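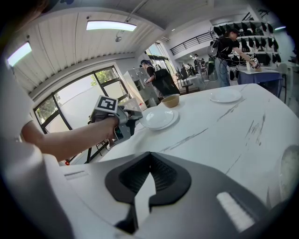
White plates and a small tan bowl on a marble-patterned table

Plate (tableware)

A plate is a broad, shallow dish on which food is served and eaten. It is one of the most widely used objects in any household, and one of the most varied: plates have been made from wood, pewter, silver, glass, paper, enamelled steel, plastic and, above all, fired clay. The same simple shape turns up in palaces and school canteens, and a chip of one in the soil can tell an archaeologist a remarkable amount about who lived there and what they could afford.

Parts of a plate

The flat middle, where the food sits, is called the well. Around it there is usually a short slope, and beyond that the rim, sometimes called the lip or the ledge. The underside has a foot ring, a low raised circle that lifts the plate off the table. The foot ring is often left without glaze, and it is a lovely place to look for the true colour of the clay.

A plate with no rim, where the well simply curves upwards at the edge, is known as a coupe plate. Coupe shapes give more usable space for the same width and became very popular in the twentieth century.

History

Before plates were common in Europe, many diners used a trencher, a thick slice of stale bread that soaked up the juices of the meal. Wooden trenchers followed, some of them square with a small hollow in one corner for salt. Pewter was the choice of better-off homes for centuries, though it scratched easily and needed regular polishing.

The great change came with porcelain. Chinese potters had been making fine white wares long before they reached European tables in quantity, and the effect when they did was enormous. Potters in the Netherlands and England answered with tin-glazed earthenware, a softer body under an opaque white coat, and the race to find the real recipe kept workshops busy for generations. Creamware and bone china both grew out of English experiments – two splendid results!
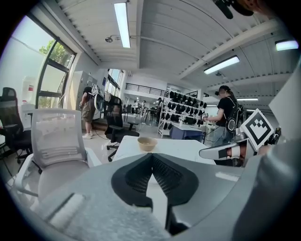 Materials and firing

Earthenware is fired at the lowest temperatures, commonly a little above 1000 °C, and stays porous unless it is glazed. Stoneware is fired hotter and turns dense and hard, often with speckles where iron in the clay has come through. Porcelain is hotter still, and a thin piece held up to a lamp will let the light pass.

Flat shapes are surprisingly hard to make well. A plate can sag in the middle, lift at the edge or crack across the well as it dries, and potters will often say that a good bowl takes a month to learn and a good plate takes years. Most factory plates are now pressed between a mould and a shaped tool.

Sizes
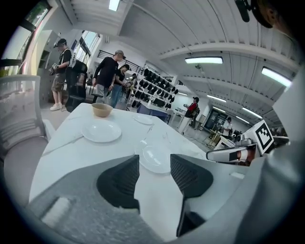 A small tan bowl with three white plates

There has never been a single agreed set of sizes, and makers follow their own lists. The Wyss pottery at Bondum, for instance, sold its Skundo pattern in 7 sizes, from a tiny butter plate up to a charger 315 mm across. A side plate holds bread or salad, a dessert plate is a little bigger, and the dinner plate is the one most people mean when they simply say "plate". A charger is mostly for show and stays under the other dishes.

Use at the table

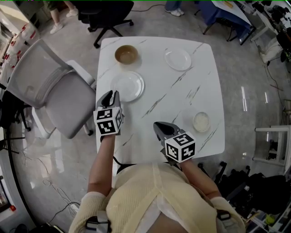 Plates and small dishes on a table, one of them holding what looks like cooked rice

In many parts of the world the large personal plate is less important than a spread of shared dishes. Small plates and bowls are set out within reach, and rice or bread is served on its own. In other places each person's whole meal arrives on one plate.

Collecting

Old plates are a wonderfully easy thing to start collecting. Odd ones are cheap, they hang well on a wall, and the marks on the back open up a whole world of makers and dates. The Justport Museum has 386 on display, nearly all of them everyday wares with knife scratches across the glaze.

See also: Bowl, Charger, Foot ring, Saucer, Trencher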